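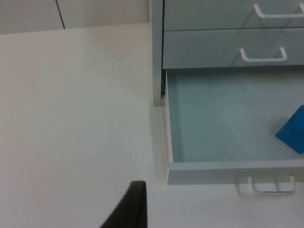 Blue-gray drawers on a white table

How do I keep a spooky narrator funny for a whole story?

Posted by Minttu Suominen in Fiction & Short Stories

So I've been writing this thing since June, a vampire story told by the vampire himself. His name is Count Dumitrescu, he lives over a bakery in a village called Ullard, and he talks in that huge dusty way, all "the accursed dawn" and "my withered bosom." Page one makes me laugh every time I read it. My sister laughed too. By page four I want to throw him out the window, and the whole story is 19 pages long!

I tried toning him down in the middle and then he just sounds like me (I work in payroll, it's not a spooky voice). I'd like to send it to the Sandus humor contest but I can't ask anybody to sit through this as is. Do I cut it way down? Switch narrators? Help please, I've read it so often that I can't tell what's funny anymore.

Heikki Hämäläinen
Oh I love this, I've been stuck in the same swamp. My butler ghost story, Griston, was one long fog of adjectives, and what saved it was giving him something boring to do. The voice is only funny when it's rubbing up against something small, like returning a toaster or waiting for a bus in the rain. I went through my draft with a pencil and marked each paragraph where he was being gloomy about gloomy stuff (castles, bats, the moon) and there were 81 of them. I cut most of those and kept the ones where he was gloomy about parking.

The other thing is to let other people talk! Your baker should be completely normal. If the Count says three lines about the eternal hunger and she says "so is that a rye or a white," you get the laugh and the reader gets a rest. Then he can go right back to being awful.

I wouldn't switch narrators. You clearly like him, and page one works. Read the middle out loud to your sister and put a dot wherever she starts looking at her phone. Mine came out at 2 dots in the end, down from a whole lot more, and I can live with that.

coldporridge86
cut it to 5 pages. long funny stories arent funny

Minttu Suominen
The rye line is going straight in, thank you Heikki! I just looked and the baker doesn't say one word until page 11, so that's probably half my trouble. Going to have him argue with her over a loyalty card. Porridge, five pages hurts, but I might try for twelve. Does anyone know if Sandus counts the title page?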